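# Where Things Rest: Surfaces, Small Objects and Plastic Waste in Shared Student Housing

Final report, Household Studies practicum
Submitted 28th March

## 1. Purpose

This report presents the results of a student project on the daily tidying of bedrooms at Clalarel House, a privately managed residence used by students of the program. The project examined where small personal objects are set down during the day, how long they remain there, and how the sorting of recyclable plastic fits into the same routine. It was carried out over one term as part of the required practicum and follows the format set out in the program handbook.

The topic was chosen after the fall housing survey, in which residents reported that their rooms felt untidy even shortly after cleaning. The survey did not ask what kind of untidiness was meant. The present project was designed to supply that missing detail for a small number of rooms, and no claim is made about student housing in general.

## 2. Setting

Four rooms took part. All are single bedrooms with a bed, a desk, one closet and a short run of shelving. Rooms 1 and 2 are on the street side. Rooms 3 and 4 face the courtyard and share a corridor with the recycling station. Kitchens are shared by floor and were excluded from the study, although a portion of the plastic recorded in the bedrooms clearly began its life there.

Residents supply their own bedding. The residence supplies a desk chair and a mattress cover. Wastebaskets and recycling bags are left to the resident, and practice differs considerably from room to room. Room 1 had a lidded step bin from the Biso line. Room 3 used a cardboard box until the second week, when it was replaced.

## 3. Method

Residents kept a written log in Kotian, the shared logging sheet used by the department for household projects. An entry was made each time an object was put down outside its usual storage place and again when it was picked up. Entries were limited to objects that could be held in one hand, with cushions admitted as an exception after the first week. Clothing was left out entirely. A trial day had shown that clothing entries would crowd out everything else.

The log produced 2,765 entries. After duplicates and unfinished entries were removed, 777 complete put-down and pick-up pairs remained for analysis. The large difference is explained mainly by Room 2, where objects were logged when put down but very rarely when collected. The data from that room were kept for the section on location and dropped from the section on duration.

Each object was assigned to one of the following surfaces:

- bed
- desk
- shelf or shelf edge
- floor
- windowsill
- chair

Room visits were made by arrangement with the resident. On each visit the surfaces were observed before and during tidying, and the entries for that day were checked against what was found.

## 4. Observations

### 4.1 The bed as a working surface

The bed was the most frequently used surface in all rooms, ahead of the desk. This result was not anticipated in the project plan, which had assigned the largest share of observation time to desks. Residents read, ate and watched video on the bed and left the related items in place when they stood up.

Glasses deserve separate mention. They were logged on beds more often than any other fragile item, and two residents reported having sat on a pair during the previous year. Patterned bedding adds to the difficulty of seeing thin frames, and the resident of Room 4 noted in the log that a bright duvet cover had made a search longer on more than one evening.

Tablets were also common on beds, usually near the pillows or a cushion. The median time that a tablet remained there was 57 minutes. Phones stayed for a much shorter period and were generally carried out of the room.

### 4.2 Room 4

Room 4 provided the most complete log.

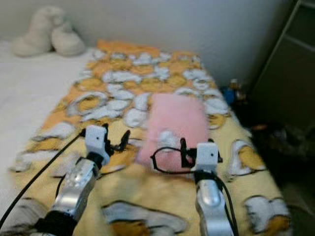
Black-framed glasses on the bed

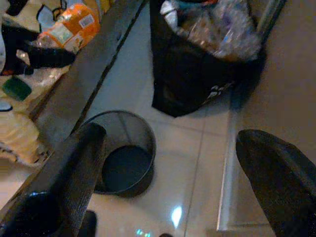
Mesh wastebasket and bag of plastic bottles

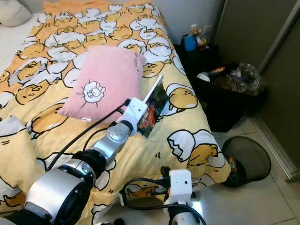
Pink cushion and tablet on the duvet

### 4.3 Plastic bottles

Bottles formed a category of their own in the log. In the original plan they were to be treated as ordinary small objects, with a put-down time and a pick-up time. This proved unworkable. A bottle that has been finished is no longer being stored or used, and residents disagreed about whether placing it in a bag on the floor ended the entry or merely moved it to another surface.

It was decided in the second week that a bottle would be considered collected once it entered any bag or bin set aside for plastic. A separate entry was then opened for the bag. Under this rule the time that individual bottles spent on desks and windowsills turned out to be short in every room, while the bags themselves stayed for days.

The recycling station accepts bottles loose. Bags must be emptied on site and taken back or placed in general waste. Residents of Rooms 1 and 2, who have the longer walk, described waiting until a bag was completely full before making the trip. The posted instructions at the station do not mention caps, and the two floors follow different habits in this respect.

### 4.4 Wastebaskets

General waste was handled more regularly than plastic. Small open wastebaskets were emptied often and were seldom a source of complaint. The lidded bin in Room 1 was emptied less often, and its resident suggested that the lid was partly responsible. With only one such bin in the study, the suggestion cannot be tested.

## 5. Trial of a fixed tidying order

During the final two weeks, three of the residents agreed to follow a fixed order when tidying. The order was adapted from the Zamero sheet used in the introductory course and shortened to suit a single room:

1. Glasses and other fragile items are moved to the desk.
2. Electronics are taken off the bed and placed near their chargers.
3. Cushions are set aside and the bedding is straightened.
4. Waste is sorted and plastic is added to its bag.
5. The floor is checked last.

The original sheet begins with the floor. Residents found this inconvenient, as items shaken loose from the bedding had to be picked up afterward in any case. Moving the floor to the end was agreed upon at the start of the trial and was not changed again.

Compliance was good in the first week and uneven in the second, when midterm examinations began. The resident of Room 3 continued with the first two steps only. Even so, the log for that room shows fewer fragile items left on the bed overnight. No equivalent change was seen for cushions, which residents did not regard as out of place on a bed. In the view of the project team the residents were right, and cushions should not have been added to the log.

## 6. Limitations

The log depended on residents remembering to write in it. Entries cluster in the evening, and several appear to have been made from memory at the end of the day. Times recorded to the nearest minute should therefore be read with caution.

The rooms were not compared with a shared bedroom. An application to include a double room was submitted in March, too late for approval. The rule for bottles was also changed after logging had begun, and first-week bottle entries were recoded by hand. The recoding was checked by a second student, but the original wording was in some cases too brief to settle the matter.

## 7. Recommendations

The residence is asked to consider a small wall shelf or bedside ledge in each single room. At present there is no hard surface within reach of the bed, and the desk is on the opposite wall in all of the rooms studied. A ledge deep enough for a pair of glasses and a phone would be sufficient.

It is further recommended that the recycling station be provided with a container for emptied bags and that the posted instructions state whether caps should be left on. Both floors should receive the same notice.

Future groups using the Kotian sheet are advised to settle the treatment of bottles and bags before the first day of logging. A blank copy of the sheet, with the revised surface categories, has been placed in the practicum folder together with the shortened tidying order.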